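Night Flow

The district meter at Stalley is in a concrete chamber under the verge, beside the bus turnaround. It measures all the water that goes into the town. Between midnight and dawn hardly anyone uses any, so whatever the meter shows at that hour is mostly leakage, and the company calls this figure the night flow. My job was to explain the night flow. When it went up I was sent out with a listening stick to find out where.

On November 2, 2020 it went up and did not come down.

The first step is always the same. You close a valve, wait, and look at the meter. If the flow drops, the leak is beyond the valve. If it doesn't, you open the valve again and move on to the next. This has to be done slowly, as a fast closure sends a pressure wave back up the main, and the Stalley main was cast iron, laid before anyone kept proper drawings. The drawings we did have were made later by a contractor called Fornero, who had traced them from an older set and left off whatever was illegible. Valves were missing from them. In places the pipe was shown on the wrong side of the road.

I closed off the lower town first and the flow held steady. I closed off the school and the row of shops and it still held. By the time I got to the hill there was frost on the valve covers and I was knocking them loose with the heel of the key.

The hill had a pump at the bottom, in a brick shed with a louvered door. Somebody long before me had painted GRENDEL on the motor housing, and the name had made its way into the maintenance records, then into the asset register, and finally onto the engraved plate. Grendel lifted water to the houses on Akolgo Rise. It was supposed to run for a short spell and then rest. That night it was running when I arrived and it was running when I had finished my coffee.

I closed the valve above it. The night flow fell to almost nothing.
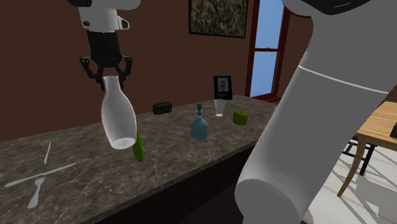 So it was the Rise. I wrote down the time and the reading and opened the valve again by quarter turns.

A listening stick is a rod with an earpiece. You put the tip on the pipe, or on a valve spindle, or on a curb stop, and you put your ear to the other end. Flowing water hums. A leak hisses, and the pitch depends on the pipe material and the size of the hole. The company had bought electronic correlators by then, which do the same thing with two sensors and a subtraction, and they were accurate on paper. On cast iron with old repairs in it they put the leak wherever the last clamp was. I kept the correlator in the van and used the stick.

I started at the bottom of Akolgo Rise and worked up. At the first curb stop there was a hum. At the next there was the same hum, a little stronger. I wrote these down as well. There is a column on the form for the sound, and you are meant to grade it, though the grades were never defined and everyone on the crew used them differently. A colleague on days gave everything a 9.

Near the top the road bends, and past the bend the houses are older and set back behind walls. The hum became a hiss at the gate of the last house. I put the stick on the curb stop and did not need to lean in.

The house was where I had grown up. I had known this since I closed the valve above the pump, and I had carried on with the procedure.

I should state that I had not lived there for a long time. My mother had sold it in a May when I was working away, and she had told me afterward, over the phone, in the tone she used for changes to the bus timetable. I had no key and no claim. I knew where the service pipe ran, which was not on the Fornero drawing. It left the main at an angle, passed under the wall where the pear tree had been, and came up inside by way of the kitchen floor. My father had laid it. He had put in a joint halfway along because the coil of pipe he had bought was too short, and he had told me where the joint was, and had told me not to tell my mother.

The lights were on in the back. I rang, and a woman in a bathrobe came to the door, and I showed her my card and said there was a leak on her supply. She said the water had been fine. I said it would be, up to a point. She let me in to listen at the stop tap.

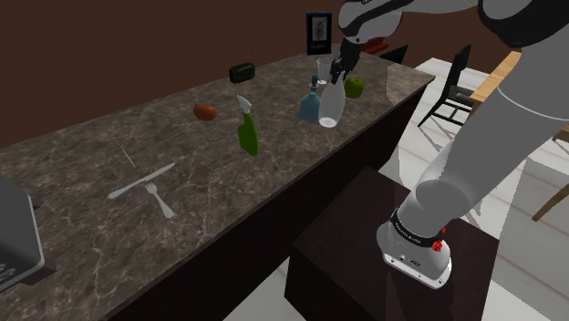 The kitchen counter, veined stone against the dark reddish-brown wall.

In our time it had been painted wood, and the wall had been yellow. The stop tap was still in the same cupboard position, low down, behind a panel that came away if you pressed the corner. I pressed the corner. She asked how I had known to do that and I told her they were often made that way.

I set the stick on the tap. The hiss was there, weaker than at the gate. That put the leak between the two, nearer the road, and it agreed with the joint. I turned off the tap and listened again. The sound did not change, so it was upstream of the house, under the garden.

She stood behind me with her arms folded. She asked what it sounded like. People do ask, and generally I let them try it, since it costs nothing and they complain less about the digging. I held the stick upright on the tap and she bent down and put her ear to it. She stayed there longer than most people do.

She said, "I thought that was the house."

I asked what she meant. She said that at night, when it was quiet, there was a sound in the kitchen, very low, and that it had been there ever since she moved in. She had supposed old houses had one. She said she had gotten used to falling asleep to it, with the door open.
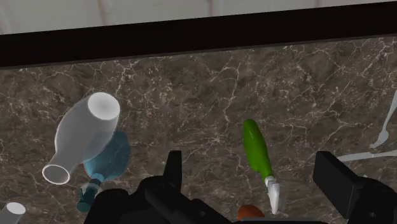
I told her that a joint can weep for years before it lets go. The ground takes the water and nothing shows. Then the frost moves the soil slightly and the opening gets bigger, and at that stage it appears on the meter. I told her this was the usual sequence. I did not tell her that I had slept in the room above, with my own door open, and that I had also supposed old houses had one.

She signed the form. Under company rules the owner has 24 hours to arrange a repair on a private supply, after which the company may do it and bill for the work. I explained this and she asked if I could recommend anyone. I said we weren't allowed to. Then I went out and marked the spot in the grass with blue paint, a short line and a cross, at the place where the joint was.

She had followed me as far as the step. She asked how I could be so exact with only the stick.

I said the pipe was shallow there and the sound carried well.

Down at the shed Grendel was still running. I logged the reading, shut the louvered door, and sat in the van with the heater on to fill in the rest of the form. Under cause I wrote joint failure. Under installer, a box we normally leave blank, I wrote unknown, and then the time.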